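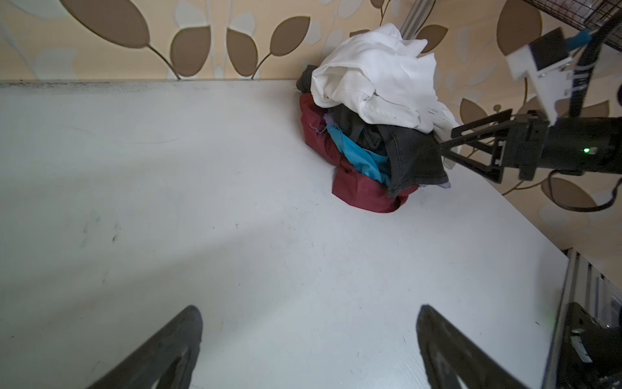 2 min read

December, workshop notebook, Goronside
Iron gall ink, batch 2494

Started at 9:15. Galls are from the Worley sack, the second one, which has more broken pieces than the first and a fair amount of dust. Picked out the ones with big exit holes and kept the heavy ones. Weighed out 100 g after picking. Crushed them in the iron mortar, coarse, with the biggest bits like split peas. Last time I ground them too fine and the filter cloth clogged twice.

Put them in the glass jar with 500 ml of water from the filter jug. Lid on loose. This is the cold soak method that Sorin Vasiliu has been using, and I wanted one batch done his way before we argue about it any more. His notes say stir morning and evening and leave it alone otherwise. I have been simmering mine for an hour and straining the same day. His comes out paler in the jar and, by his account, darker on the page after a week.

Mold is the worry. His workroom is colder than this one. I have put the jar on the floor by the back door and written the start time on masking tape. If there is a skin on it I'll skim and carry on, same as with the September jar.

While that was going I went back to the strips from the last three batches. All were written with the same steel nib on the Clastance rag paper, left hand strip in the window, right hand strip in the drawer.

Batch 2491: good black in the drawer. Window strip has gone brown at the thin ends of the strokes. No feathering.
Batch 2492: same recipe with less gum. Flows too fast, and the crossbars on the t's have bled into the paper. The color is fine. Would not give this one out.
Batch 2493: grey. I think the iron sulfate was old. The crystals had white powder on the outside when I opened the tub and I used them anyway. New tub opened today and dated on the lid.

Ailsa MacBrayne came by before lunch to collect the ruled sheets and looked at the strips with me. She prefers 2491 and says the brown edge doesn't bother her on work that will be kept in a closed book. She did point out that I've been judging everything on one paper. Fair. The Clastance is heavily sized and makes most things look sharp. She is sending over some offcuts of the handmade she uses, plus a few scraps of parchment, and I will write a line on each with every batch from now on.

She also asked if anyone had tested for acid. We have not since spring. The strips are in the second drawer with the blotters. Note to self: do 2491 and 2493 together so there is something to compare.

Afternoon. Cleaned the nibs and threw out five that had started to pit. Anything left standing in this ink overnight is finished. Please rinse and dry them, whoever used the flat box last. Also wiped down the white bench. It still has the patch of dark smudges and scuffs left of the middle, plus a few small specks elsewhere. Tried plain water and then a little baking soda. Will leave it. Lay a clean sheet down before putting good paper there.

Gum arabic: made up fresh, lumps from the Mühlbauer tin, soaked in warm water and strained through muslin. There is bark in it again. The strained gum is in the small brown bottle in the fridge door, labeled. Don't use the older bottle behind it — it smells sour and I only kept it to see how long it would last.

Stirred the gall jar at 5:40. Liquid is the color of weak tea and there is a little foam on top. Smell is normal, a bit like wet leaves. Most of the pieces have sunk.

Still to do: order filter cloth. Write up Sorin's proportions for the iron properly, because the copy I have is a photo of a page with a cup ring over one of the numbers. Ask him whether he adds the gum before or after the iron. I add it after and can't remember why.

Next stir at 9 tomorrow.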